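Fio curto sobre as duas semanas a comparar garras na bancada. Já aviso que não saí convencido de nenhuma.

Candidatas: a Ovo, da Skelotgate, e a Trukerex de dois dedos paralelos. Mesmo braço, mesmo controlador, mesma câmara fixa apontada à caixa. Só muda o que está na ponta.

A folha de especificações da Ovo promete "adaptação a qualquer geometria". Qualquer. Li a frase três vezes e continuo sem saber o que quer dizer em newtons.

Fiz 1268 tentativas com a Ovo e 1307 com a Trukerex. Os números não batem certo porque o controlador bloqueou duas vezes a meio de uma série e eu deitei fora essas séries inteiras. Prefiro assim a remendar registos.

As peças são as do costume: o bloco roxo com o furo quadrado, a forquilha verde que encaixa nele, os pinos azul e vermelho, o suporte preto com os dois parafusos. 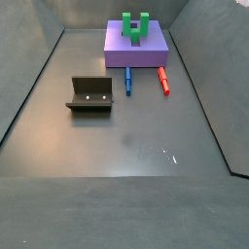 Pawłowska respondeu logo que comparar garras com um único braço não prova grande coisa, que metade do erro pode vir do punho e que eu devia repetir tudo noutra máquina antes de publicar percentagens.

Tem razão, e por isso não há percentagens neste fio. Há impressões e uma folha de cálculo que partilho com quem pedir.

Impressão 1: nos pinos deitados a Ovo é melhor. Os dedos moles perdoam um erro de pose que a Trukerex não perdoa. Isto concedo sem discutir.

Impressão 2: na forquilha inverte-se tudo. Secção quadrada, faces direitas, dedos rígidos: a Trukerex agarra e a peça fica onde está. Com a Ovo roda uns graus na mão e depois a inserção é uma lotaria.

Impressão 3: o suporte preto é mau para as duas. Mate, escuro, baixo. Desconfio mais da câmara do que das garras, mas ainda não tenho como separar as coisas.

Quanto ao preço: a Ovo custa 1999 euros sem o cabo. Sem o cabo! O cabo vem à parte e demora mais de 30 dias a chegar.

Perguntam-me qual comprava. Hoje, a Trukerex, e sem entusiasmo. Se o vosso trabalho for só cilindros, façam as contas outra vez.

A seguir troco a câmara e deixo as garras em paz. Resultados lá para novembro, se o controlador colaborar.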